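Is anyone else unconvinced by "diverse" demo sets?
Board index > Learning from demonstration > Data collection

mesh_and_mortar
Posted 9:14 am

I've been handed the job of deciding whether we train on the Kovara tabletop set or collect our own. The sheet that comes with it says 1,889 teleoperated episodes, two arms, household objects, "high scene diversity." I have watched more of it than I wanted to and I don't buy the last part.

My complaint is simple. A huge share of those episodes happen on one table, with one background, under one set of lights. The objects change, the table doesn't. A policy trained on that will learn the table. We had this with the Clirumell picking data last year. Looked great in-house, then we rolled the cart next to a window and it started closing its fingers on nothing.

So before I spend the storage and a couple weeks of GPU time: has anybody trained on a single-station set and had it hold up somewhere else? I mean somewhere else, as in a different building.

tern_hollow
Posted 9:41 am

Depends what you want from it. If you're pretraining and then fine-tuning on your own station, a single table is fine. The arms still have to reach, close, lift and place, and that part carries over better than people think. If you want to drop the checkpoint into a new room and walk away, no, but I wouldn't expect that from any set this size.

Also, "one table" can hide a lot of variety. Do they move stuff between episodes?

mesh_and_mortar
Posted 9:58 am

Some. I'd call it shuffling. And "the arms still have to reach" is what the Clirumell people told us too.

pallet_jockey
Posted 10:20 am

I run collection at a small shop (we use the Ronedine logging stack, for my sins) and I'll stick up for the single station a little. Every time you move the rig you recalibrate, and every recalibration is a chance to quietly wreck a day of data. I'd take 682 clean episodes at one desk over twice that many from rooms where the head camera got bumped and no one wrote it down.

What our stuff looks like, both from the same station:

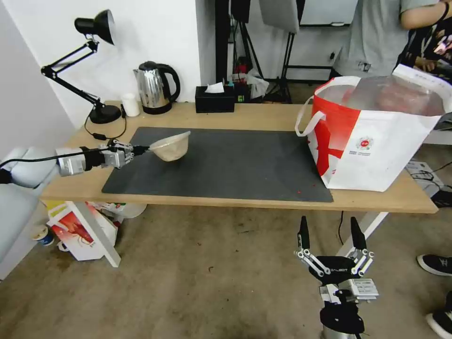
Strainer in the gripper in the first one. Same desk, mat and shopping bag in both. 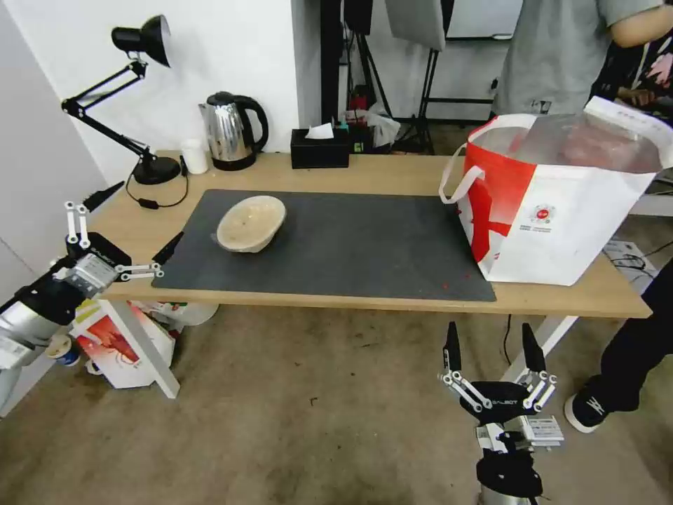
We label at the level of the grasp and the place, and an operator can flag an episode as bad while it's still running. Flagged ones get kept in a separate folder. I've found those more useful than I expected, mostly for training the success classifier. Anyway, my point about moving the rig stands. Diversity you can't trust costs more than sameness you can.

mesh_and_mortar
Posted 10:47 am

Thanks for posting real ones. I'm going to be a pain about them, though. Lamp, kettle, tissue box and the shopping bag all show up in both. If the lamp and kettle are there for the whole set, the network can treat them as landmarks. Take away the kettle and who knows.

Have you ever run an eval with the back of the desk cleared?

pallet_jockey
Posted 11:05 am

Yes, in February. Success dropped, but by less than I'd feared. Swapping the mat hurt a lot more than clearing the clutter did. I don't have the sheet in front of me so I won't quote a number and have you hang it on my wall.

quiet_torque
Posted 11:32 am

The mat result doesn't surprise me at all. Large flat dark area, objects always against it. You've basically given the thing a green screen. We lost most of a month to a gray mat before somebody thought to flip it over to the tan side.

I'm with the OP on this one. "Household" gets slapped on any set with a kettle in it. A household has drawers that stick and a cat.

tern_hollow
Posted 11:50 am

A household is also where you'd get 3 usable episodes an hour. I've done in-home collection. The first day we got exactly that, and one of them had the operator's elbow in it the whole way through. People who ask for messy data have mostly never paid for it.

quiet_torque
Posted 12:08 pm

I have paid for it, thanks. It was slow and it was the only set we had that worked in a kitchen.

tern_hollow
Posted 12:15 pm

Fair enough. How big was it?

quiet_torque
Posted 12:31 pm

Small. We mixed it with a big single-station set from Ofori, so before you say it, yes, the boring data was doing some of the lifting. I couldn't tell you how much. We ran 2 ablations and they disagreed with each other, and then the money for a third went to a new gripper.

mesh_and_mortar
Posted 1:02 pm

See, this is what bugs me. Everybody has a mix that worked and the ablation always got cut for budget. I've read a pile of papers now where the "unseen environment" is the same room with a different tablecloth.

@pallet_jockey, thin stuff like that strainer handle: do you get decent grasps from teleop, or are the operators fighting it? On the Kovara set a lot of the thin-handle episodes look to me like three tries spliced down to one, and I can't find anything in the notes about trimming.

pallet_jockey
Posted 1:26 pm

Fighting it some. Thin handles are where depth perception through a headset falls apart, and new operators tend to overshoot and then creep back. We don't trim. If the operator takes three tries the episode has three tries in it, and we tag the regrasps. You can always cut them out later. You can't put them back.

If Kovara trimmed without saying so I'd want to know before training on it. Check the timestamps between frames. A splice usually shows up as a jump in the joint positions even when the video looks smooth.

bench_seventeen
Posted 1:44 pm

Lurker here. Seconding the joint position check. Plot the deltas for every episode, sort by the largest one, and watch the top of the list. It took me an afternoon on a different set and I threw out a lot more than I'd planned to. Watch out for dropped packets, they look almost the same as a cut. If the gap in the clock matches the jump in the joints, it's probably a drop. If the clock runs straight through and the arm teleports, someone edited it and restamped.

mesh_and_mortar
Posted 3:37 pm

Ran it on a slice of the files over lunch. Plenty of teleporting with a perfectly even clock. I've written to Kovara to ask what their trimming policy is and I'm not holding my breath.

Leaning toward collecting our own now, with the mat swapped every session and the back of the desk cleared for half of them. tern_hollow, I know, it's still one table.

tern_hollow
Posted 3:52 pm

Wasn't going to say a word. Put the table on casters, though.

pallet_jockey
Posted 4:10 pm

Please lock the casters. And write the camera pose into the episode header every time, even on days you're sure it didn't move. Those are the days it moved.

quiet_torque
Posted 4:18 pm

Post the eval either way when you have it. Different building, like you said at the top. I'll believe the mat-swapping thing when I see it work on a counter.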